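Mimumside Breakfast Room: progress report to the Imgate Fund
August 31, 2023

Grant awarded: £3,870
Spent to date: £1,337

Work since the last report

The room opened for breakfasts in July, as planned. We serve toast, cereal, fruit and tea on weekday mornings in term time, and on three mornings a week during the holidays. Most people who come stay for a hot drink after they have eaten, so we now keep the kettle on until closing.

The money spent so far has gone on small appliances, crockery, a second fridge shelf and the first food orders. Bread comes from Workneh Bakery, who deliver sliced loaves before we open and take back the empty trays the next day. Their price is fixed until the end of the year.

Toast is the item people ask for most, and it is also where the queue forms. We began with one toaster on the serving table and have since moved to making toast ahead in the busiest half hour. It goes cold quickly, and a fair amount was left uneaten in the first fortnight. We have gone back to toasting to order and put the spreads at the far end of the table so people move along while they wait.

Changes to the plan

The hot plate in the original budget has not been bought. The wiring in the Skernar Road hall needs checking first, and the landlord has agreed to pay for this. We would like to keep that part of the grant for the same purpose.

Next steps

We expect to buy two more two-slot toasters, replace the worn chopping boards and run five sessions for parents on quick breakfasts at home. A full list of spending with receipts will follow with the final report.
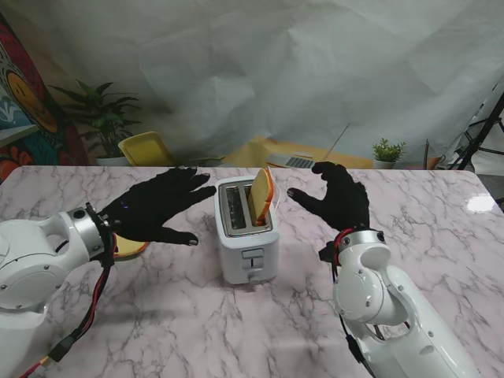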